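Print this item | E-mail this item

Rondska 2: Grip Width Now Comes From the Wrist Camera

3/3/26

Release 2 of Rondska, the perception and logging package used with our hand-held grippers, replaces the old width estimator. Sites on the previous release should read the migration notes before updating, as two config keys have changed names and one default has changed value.

The old estimator looked for each fingertip separately in every camera frame and took the distance between them. It worked well on plain backgrounds. It failed in two known cases: when a dark item sat directly behind a fingertip, and when clear plastic stood close to one. In the first case the detector merged the fingertip with the item and the reported width jumped. In the second it picked up a bright edge in the plastic and placed the fingertip there. Neither failure raised a flag, so the bad widths went into the logs and from there into the training sets.

The new estimator fits both fingertips at once. It starts from a stored outline of the pads and the known path they travel, then solves for a single opening value that explains both sides of the frame. A match that needs the left pad in one place and the right pad in an impossible place scores low and is dropped. Every width now carries a score from 0 to 1, written to the log beside it. Frames under the threshold are marked as gaps. The package does not fill gaps on its own. Filling is a separate step, off by default, and writes to its own column.

Keabetswe Ngubane ran the comparison on the Frei recordings, which were chosen for awkward backgrounds. The set holds 914 clips, each checked by hand. The old estimator produced at least one bad jump in 70 of them. The new one produced jumps in 15, and in all of those the score had already fallen under the threshold, so the frames were marked. Most of the 15 involve a hand passing in front of the lens. The rest come from clips where the exposure was still settling at the start of recording. We have not tried to fix the second group in the estimator. Trimming the first frames of a clip is simpler, and the recorder has an option for it.

Setup

The stored outline is specific to a pair of pads. If pads are swapped, reprinted, or sanded, run the outline capture again:

1. Put the tool over a matte surface in even light.
2. Open the pads fully and start rondska-outline.
3. Close slowly until the pads touch, then open fully.
4. Check the overlay. The drawn line should sit on the inner edge of each pad at every opening.
5. Save under the serial of the tool, not the name of the operator.

Step 5 is there for a reason. The Condaria bench had three outline files named after people, and two of them belonged to the same tool.

Small marks on the work surface do not need to be cleaned off before capture. The fit ignores anything smaller than the min_feature setting. Shadows are handled less well. A hard shadow that touches the inner edge of a pad can pull the line toward it, so move the lamp if the overlay drifts on one side only. 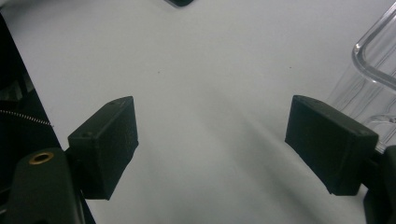 Fingertip pads open over a pale tabletop, with clear plastic behind the right pad.

Clear items near the pads remain the harder case at run time. The fit now holds in most of them, but scores drop as a transparent edge lines up with the edge of a pad. If your task uses clear racks or boxes, look at the score histogram for a few clips before recording a full session. A second hump at the low end means the threshold should stay where it is and you should expect gaps. Lowering the threshold to get rid of the gaps brings back the old problem.

Changes to the config file

finger_detect is now pad_fit. width_smooth is now fill_method, and its default is none. The old names are still read in this release and print a warning. They will be removed in May.

Logs written by earlier releases open without conversion, but they have no score column. The planner in Rollow treats a missing score as 1, which keeps old sessions running as before. If you want scores for old sessions, rerun the estimator with --rescore on the original video. Wian Le Roux has a batch script for this in the tools folder. It needs the outline file that matches the pads used at the time, and it stops if it cannot find one.

Known issues

The overlay window does not redraw after a resize on some Linux desktops. Close and reopen it.

Timestamps in the score column use the camera clock. The other columns use the host clock. The offset is stored in the file header and the reader applies it, but anyone parsing the log directly has to add it.

Related items

Host and Camera Clocks: Where the Offset Is Stored
Rollow: Planner Handling of Log Gaps
Naming Outline Files on Shared Benches
Recorder Option for Trimming Clip Starts

Print this item | E-mail this item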